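Zu Besuch in der Halle bei Pekard in Rudari
8. Januar 2026

So, Füße wieder warm, Kaffee steht neben der Tastatur, jetzt wird geschrieben! Ich hatte ja im August schon angekündigt, dass ich mir den Wartungsbetrieb Pekard am Flugplatz Rudari mal anschauen will, und nun hat es endlich geklappt. Offener Werkstatttag, Anmeldung per Mail, am Tor gab es einen Besucherausweis und eine gelbe Weste, die mir bis zu den Knien ging. Egal. Wer Turboprops mag, zieht so etwas an.

Angefangen haben wir im Schulungsgebäude, mit einer ziemlich langen Sicherheitseinweisung. Nichts anfassen, nicht unter aufgebockten Maschinen durchlaufen, Handys auf lautlos, und wer etwas fallen lässt, und sei es nur die Kappe vom Kugelschreiber, meldet das sofort. Das mit der Kappe fand ich erst übertrieben. Dann erzählte Snežana Popescu, die uns durch den Tag geführt hat und in der Werkstatt Prüferin für Triebwerk und Zelle ist, von einer Suche nach einem einzigen Bit aus dem Werkzeugwagen. Der halbe Kabinenboden kam wieder raus, die ganze Spätschicht ging drauf, und gefunden haben sie es in einem Handschuh.

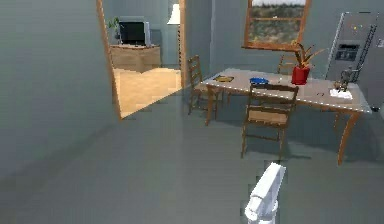 Danach rüber in die Halle, und da stand sie dann: eine zweimotorige Maschine im großen Check, Verkleidungen ab, Innenraum komplett leer, überall Anhänger an den Leitungen. 26 Meter Spannweite, und trotzdem wirkt sie drinnen viel größer als draußen auf dem Vorfeld. Seit dem letzten großen Check war sie 1.994 Stunden in der Luft. Ich durfte am Hauptfahrwerk in den Schacht hineinschauen (mit Taschenlampe, ohne Hände!) und habe zum ersten Mal verstanden, wie eng es da oben zugeht. Wer an die hintere Hydraulikleitung will, muss sich halb verdreht auf eine Matte legen und mit dem Spiegel arbeiten. Einer der Mechaniker lag auch gerade so da und hat sich von uns überhaupt nicht stören lassen, nur einmal »Zwölfer, bitte« gerufen, und ich hätte ihm um ein Haar einen gereicht.

Das linke Triebwerk war ausgebaut und hing im Gestell. Der Propeller geht zu Brincombe, das ist der Betrieb zwei Tore weiter, der nichts anderes macht als Blätter, Naben und Verstellung. Da durften wir leider nur durch die Scheibe gucken, drinnen wurde gerade ausgewuchtet. Schade, das wäre für mich der Höhepunkt gewesen. Vielleicht beim nächsten Mal, ich habe meine Mailadresse dagelassen und sehr lieb geschaut.

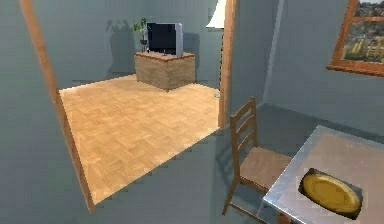

Nach der Mittagspause (Linsensuppe, sehr ordentlich, Nachschlag ohne Murren) ging es in die Avionikwerkstatt, und auf die hatte ich mich am meisten gefreut. Bei Pekard werden nämlich noch die alten Röhrenanzeigen aus den frühen Glascockpits repariert, weil etliche Betreiber ihre Maschinen nicht umrüsten wollen. Wer so ein Gerät nie offen gesehen hat, denkt am besten an den alten Röhrenfernseher da oben auf dem Holzschrank im hinteren Zimmer: gleiche Grundidee, nur viel kleiner, mit Steckern hinten dran und einem Preis, bei dem mir kurz die Luft wegblieb. Das Problem sind die Bildröhren selbst. Neue gibt es für diese Baureihe nicht mehr, also werden ausgeschlachtete Geräte zusammengekauft, geprüft und nach Helligkeit sortiert. Im Regal lag ein Stapel mit dem Zettel »nur noch für Nachtflug«. Das war wohl ein Scherz. Glaube ich.

Der Prüfstand daneben stammt von Adebisi und läuft seit über 25 Jahren mit derselben Software, bedient wird er mit Tasten, deren Beschriftung längst abgegriffen ist. Die Kollegin dort tippt das alles blind. Ich durfte ein Lagesignal einspeisen und habe den künstlichen Horizont auf den Kopf gestellt, was bei der Schülergruppe hinter mir sehr gut ankam!

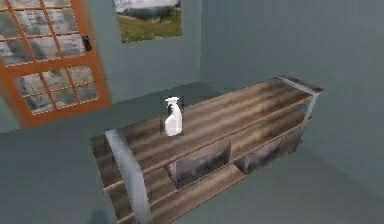 Heft 86 · Seite 25

Zum Schluss gab es noch eine Fragerunde, und natürlich kam die Frage nach dem Nachwuchs. Die Ausbildung dauert, die Prüfungen sind kein Spaziergang, und viele gehen nach der Lizenz zu den großen Betrieben. Snežana meinte, sie nehme inzwischen gern auch Leute aus der Landmaschinentechnik, die könnten Hydraulik und hätten keine Angst vor kalten Hallen. Ein Junge aus der Gruppe hat sich gleich erkundigt, ob er in den Ferien ein Praktikum machen darf. Er darf. Seine Mutter wusste davon noch nichts, sie stand aber daneben.

Wer selbst hin will: Der nächste Werkstatttag ist im August geplant, angemeldet wird sich wieder per Mail. Nehmt dicke Socken mit, auch im Sommer, der Hallenboden ist erbarmungslos. Der Bus hält direkt am Frachttor, von dort lauft ihr bitte außen herum und nicht quer über den Parkplatz der Flugschule, so wie ich. Da wird man nämlich angehupt. Und falls jemand von euch Bilder von der Maschine in der alten Lackierung hat, noch mit dem grünen Streifen am Leitwerk, schickt sie mir bitte! Ich suche die schon ewig.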